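Trying Out the Grelon Arm Kit – Our Project Report

For our automation class we got to spend most of October with the Grelon arm kit, and our job was to decide whether Ludstead should buy one for the teaching lab. I went in excited and a little scared of it!

Setup was easier than I expected. The guide is 42 pages long, but we only needed 17 of them to get the arm moving. The software (it's called Trosberg) lets you save a position, name it and string it together with others. I had my first little routine going before lunch, and I may have made everybody come over and watch.
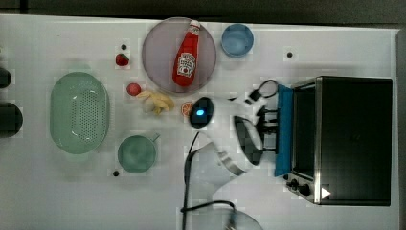 Kitchen layout with the arm, the toaster oven and the ketchup on the big plate.

We picked a kitchen theme because the shapes are all so different. A strawberry is small, a mug has a handle, and a ketchup bottle is long and rounded – each one made me think again about where the fingers should go. I ended up keeping a separate list of grip settings just for the fruit.
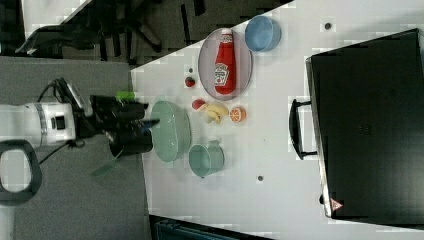 The same kitchen theme from another side, gripper near the green colander.

We planned 100 practice runs and logged some 275 by the end, mostly because it's fun and we kept changing things. My biggest complaint is the menus – saving a grip takes way too many clicks, and the undo button only goes back one step. The Šťastný add-on pack is supposed to help with that, but it costs extra and we didn't get to try it.

Would I buy the kit for our lab? Yes, with a second license so two groups can program at once.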